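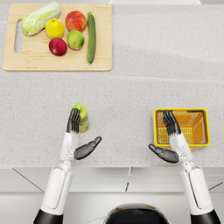

Curnonness, Issue 13, page 50

The Second Hand

Muthoni Mfinanga had the two controllers loaded by the time Zawadi Mwaipopo came back with the tea. Jitlow was the old one. Prerkato was new and cost more, and the invoice was still on Zawadi's desk.

"Same start for both," Muthoni said. "Hands open, thumbs in. Left goes for the bottle, right stays over the basket."

"And the fruit?"

"Nobody touches the fruit."

On the screen the kitchen sat in its flat grey light. The cabbage lay on the chopping board with the lemon and the rest, a long way from either hand. Zawadi had put the board there in October, when they were still using two-finger grippers, and had never taken it out.

She ran Jitlow first. The four fingers of the left hand bent, the thumb came over, and the bottle with the green cap slid away across the counter and stopped. Muthoni wrote it down. They reset and ran it again. After 88 runs she drew a line under the column.

"It closes the thumb too late," she said.

"It always has. We used to say the bottle was too light."

"Was it?"

"I made the bottle heavier. It still slid."

Prerkato took longer to load. Zawadi drank her tea and looked at the yellow basket. When she had started at Cabrera her job was packing baskets much like it, on a line, standing up. She had been quick. Her thumb had always gone round first, before she had thought about the fingers, and the supervisor had told her off for it because it wasn't how the sheet showed it.

The left hand moved. The thumb went round first. Then the fingers closed, one after another, and the bottle came up off the counter.

Muthoni leaned in. "Who taught it that?"

"I don't know," Zawadi said. "Run it again."

It dropped the bottle on the fourth run, short of the basket, and Muthoni wrote that down too. Zawadi pulled her chair closer and put her own hand on the desk, open, with the thumb out.

"Slower this time," she said.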